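The Ground Floor at Erkisik: Bins, Bags and Sorting Points

Erkisik is a shared house with a kitchen, a laundry and two meeting rooms on the ground floor. Over the summer we changed the way rubbish and recycling are collected in these rooms. The gallery page covers the bins room by room, with a short note on each. The old bins were a mixed lot bought over many years and no two took the same bag.

Kitchen
The kitchen has the largest bin in the house and it is emptied every evening. Food waste goes in the lidded caddy by the sink. Glass is taken straight out to the yard and should not be left on the worktop overnight.

Laundry
Lint, empty powder boxes and odd socks past saving all used to end up in one cardboard box under the shelf. The box has gone. Powder boxes are now flattened and put with the paper.

Meeting rooms
Both meeting rooms have a paper tray and one general bin. Paper cups go in the general bin because of their lining. Oskari Lahtinen checks the trays after evening classes.

Bin with liner
Cream rim, rounded opening and a pale yellow bag inside. The bags come in boxes of 240 and are kept in the hall cupboard, second shelf.

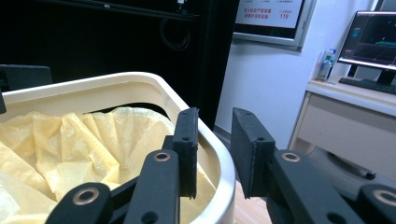

Reiko Nakajima would rather have had clear bags, so that people emptying the bins can spot bottles before they go out with the general waste. She asked for this in the house book and again when the order was placed. The present stock will be used up first and clear bags will be tried in September.

Changing a bag
Tie the full bag before lifting it out. Open the new one fully, push the bottom down into the bin and fold the top over the rim where there is enough plastic to do so. If the bag has torn, wipe the inside of the bin before putting in another.

Hall cupboard
Spare bags, gloves and the long brush are kept here. Please write on the sheet inside the door when you open the last box. Kimie Morikawa orders from Boletti and delivery takes 4 working days.

Yard
The brown container is for garden waste only. The two blue ones are for paper and card. Keep the gate side clear on collection mornings, as the lorry crew will not move bicycles.

Questions about the bins can be left in the house book or put to Eliécer Zapata at the front desk.

Page last changed 2 August 2022.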